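Home Posts Water Notes Archive Contact

Hardness, Flow and the Erkthorpe Supply

24 May 2022

The water at the Erkthorpe house is hard. I have kept a log of it since December, when the first Hatoment softener cartridge went in under the kitchen counter. The meter then read 1097. It now reads 1533, in the same units, and the cartridge is on its second regeneration.

Test strips are coarse, so I use a drop titration kit instead. Count the drops until the sample turns from red to blue, multiply by the factor on the card, write it down. I take the sample from the cold tap after letting it run for four minutes. Skipping the run gives a lower number, which I put down to water standing in the softened branch overnight.

Flow matters more than I expected. The Grikon bypass valve has 8 positions and the manual explains two of them. At position 4 the kitchen branch gets a blend of raw and softened water, and that is where I have left it. Fully softened water feels slick and rinses poorly. Harms sells a finer valve, but the thread is different and I am not re-plumbing the cupboard for it.
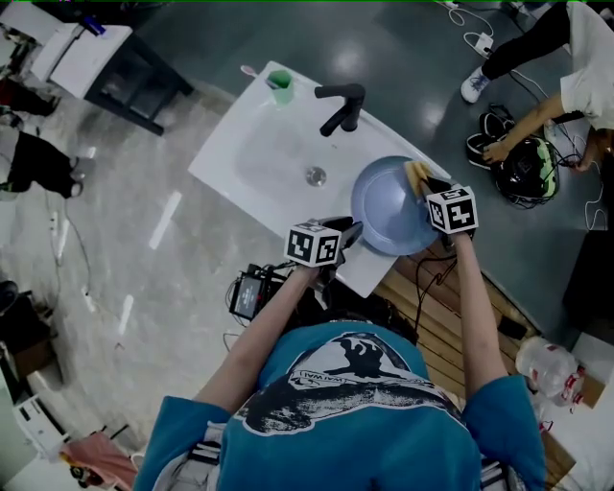
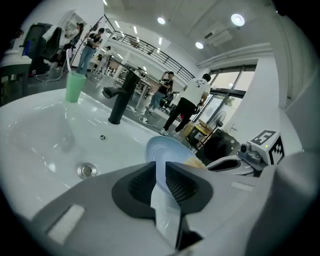

Scale is calcium carbonate left behind when hard water evaporates, and any mild acid will remove it. White vinegar is enough for a kettle. Citric acid is faster and smells less. Neither should sit on natural stone. On dishes the deposit is easiest to see on a smooth, glossy surface — the inside of a pale blue bowl like the one in the second picture will show a ring that a matte plate hides. I dry those by hand now and leave the rest in the rack.

Next reading is due when the cartridge regenerates again. I still need a fresh bottle of indicator.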